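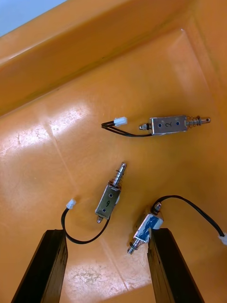

Takeoff Performance of the Gimau Light Observation Aircraft from Unpaved Strips

Project report
Author: Latifa Bouzid
Submitted 29 June 2018

Summary

The Gimau is a single-engine, two-seat military observation aircraft with a fixed tricycle gear and a high wing. This report estimates its takeoff ground roll from a grass surface, first in the clean condition and then with underwing stores. The work is limited to calculation. No flight testing was carried out.

1. Background

Light observation aircraft are normally expected to operate close to ground forces, from strips with no prepared surface. Runway length is therefore a design driver, and it affects the choice of wing area, flap type and tire size. In the Gimau the main tires are larger than those of the civil aircraft it was developed from, the Trineck, and the propeller has been moved up slightly to keep ground clearance.

The added drag of the larger tires is accepted because cruise speed has low priority in the observation role. The aircraft spends most of a sortie at loiter speed, where induced drag dominates.

2. Method

The ground roll was found by stepwise integration of the net force on the aircraft from brake release to liftoff. The forces included were propeller thrust, aerodynamic drag in ground effect, and rolling resistance. Thrust was taken from the propeller chart supplied with the Kushnir engine and was assumed to fall with airspeed along a second-order curve.

Rolling resistance was treated as proportional to the load on the wheels, so it decreases as lift builds up. One coefficient was used for short dry grass and a higher one for long or wet grass. Liftoff speed was set at a fixed margin above stall speed with takeoff flap. Wind and runway slope were both set to zero.

The clean takeoff mass was 2000 kg. The loaded case adds 200 kg of stores on 2 pylons, one under each wing. Drag of the pylons was included only in the loaded case.
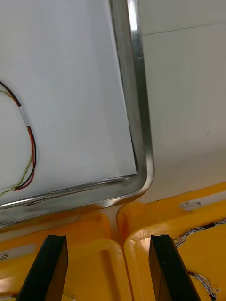
3. Results

In the clean condition on short dry grass, the calculated ground roll is 422 m at sea level in the standard atmosphere. The loaded condition gives a longer roll for two reasons: the acceleration is lower, and the liftoff speed rises with the square root of the mass. Store drag contributes very little, as it only becomes significant near liftoff.

Long grass has a larger effect than expected. Most of the loss occurs in the first part of the roll, when the wing carries almost none of the weight.

4. Limits of the method

The step from nosewheel lift to liftoff is not modeled, and pitch attitude is held constant during the roll. The Fotham strip, which was used as the reference airfield, has a soft section near one end that a single coefficient cannot represent. Engine output at high air temperature was not studied.

5. Further work

The loaded case should be repeated for hot conditions and for a strip with a slight uphill slope. Landing distance on wet grass also needs a separate estimate, as braking will probably set the minimum strip length there. 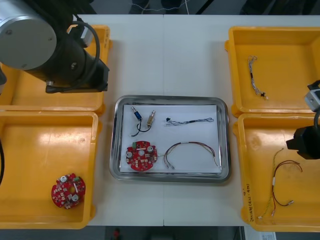
Figure 3. Work table with yellow trays and a stainless steel tray.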